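Patside Institute of Trades and Logistics
Materials Storage 1
Topic 5: Open metal bins
Handout to accompany the lecture in the Papadopoulos Building

Reading before class: Storage Workbook, chapter on small-parts containers. Bring the wall condition sheet from Topic 4.

5.1 Scope

These notes cover open-topped metal bins used to hold loose parts. They do not cover racking, closed drums, mesh cages or plastic totes. Mesh cages are dealt with in Topic 6. Where the notes say "bin" they mean a container with a solid floor, four solid walls and no lid.

5.2 Terms

Near wall: the wall closest to the person or device taking parts out.
Far wall: the wall opposite the near wall.
Floor: the flat base inside the walls.
Rim: the top edge, all the way around.
Wall slope: the lean of a wall away from vertical, measured in degrees.
Mouth: the opening at the rim.
Dead zone: any part of the floor or a corner that can't be reached from the working position.

Left and right are always given as seen from the near wall. Students lose marks each year for swapping them halfway through a report.

5.3 Wall slope

A bin with vertical walls holds the most for its footprint. Parts that come to rest against a vertical wall tend to stay there, and long parts can stand on end in the corners. A sloping wall lets a part slide towards the floor as the level drops, provided the slope is steep enough for that part and that surface.

Slope has three costs. The floor is smaller than the mouth, so volume is lost. The bin takes up more room at rim height than at floor height, which matters when bins stand side by side. Sloping walls also take more sliding contact than vertical ones and their finish wears sooner.

The angle at which a part begins to slide depends on the pair of surfaces. Oil lowers it. Rust, burrs and damaged paint raise it. Test with the actual part on the actual wall where possible. The tilt-board exercise in 5.7 gives the method.

The volume of a bin with four evenly sloping walls is found from the area of the floor (A), the area of the mouth (B) and the inside height (h):

V = h/3 x (A + B + square root of (A x B))

Use inside dimensions only. If the walls slope by different amounts, the formula will not hold and the volume should be worked out in sections.

5.4 Surface wear

Wear inside a bin is rarely even. The usual causes are parts dropped in from above, parts dragged up a wall during removal, and parts rubbing together against a wall while the bin is moved. Each tends to leave a different type of mark, but marks overlap and one look at a used bin will not separate them reliably.

Record what is there first. Cause goes in a separate column and may be left blank.

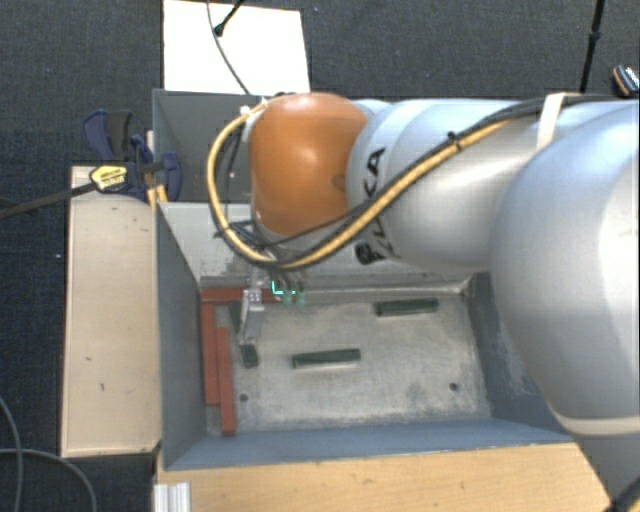 Figure 5.1. Open grey metal bin with sloping sides. Note the pale scuffs and scratches on the right wall and the worn surface of the far wall.

For Figure 5.1, an acceptable entry for the far wall would read "worn, lighter grey, dark marks near lower edge". An entry reading "far wall rusted" would not be accepted, as the dark marks have not been tested. The right wall is partly covered in this view, so its entry must say that the inspection was partial.

Colour also needs care. Two walls of one bin can look like different greys under workshop lighting with no difference in finish. Blue-grey and plain grey are recorded as they appear, and the lighting is noted at the top of the sheet.

5.5 Condition grades

The grades below are those used in the Nustow storage trial and on our own sheets.

Grade 0: finish whole, no marks.
Grade 1: scuffs that do not break the finish.
Grade 2: scratches through the finish, base metal firm.
Grade 3: dents, raised edges or flaking.
Grade 4: holes, split seams or a floor that rocks on a flat surface.

Grade each wall and the floor on its own. The grade of the bin is the worst single grade, never the average. A bin at Grade 3 may stay in use for rough castings but not for finished parts. Grade 4 is tagged and taken out of use the same day.

If a photograph is the only source, Grades 1 and 2 often can't be told apart. Write "1 or 2, photo only".

5.6 Fill level

Fill level is measured from the floor to the highest point of the load, after the load has been levelled by hand or by shaking. The working limit for loose parts in this unit is 100 mm below the rim.

The Nustow log lists 2,763 bin fills. Around 5 per cent of them were over the limit when checked. The log gives no part weights, so it can't be used to work out floor loading.

As a bin empties, the last layer takes longest to remove. Flat parts lie tight on the floor and parts in the corners have a wall on two sides. When planning a pick rate, time the upper and lower halves of the load separately.

5.7 Practical exercise

Equipment per group: one Eleck bin, one tilt board, digital angle gauge, steel rule, torch, condition sheet, sample parts in a tray. Gloves are worn whenever hands are below the rim.

1. Measure the floor, the mouth and the inside height. Calculate the volume.
2. Measure the slope of all four walls at mid-height.
3. Grade each wall and the floor by torchlight, then again under the ceiling lights only.
4. Place one part on the tilt board and raise the board until the part slides. Take 3 readings and use the highest.
5. Compare the reading from step 4 with the wall slopes from step 2. State which walls will let the part slide.
6. Mark any dead zone on a floor plan at a scale of 1:5.

Keep the angle reference the same throughout. The gauge reads from horizontal, while wall slope in 5.2 is given from vertical, so one set must be converted before step 5.

Condition sheets and floor plans are due in the first week of May. Calculations may be handwritten.

Handout revised Apr 29, 2024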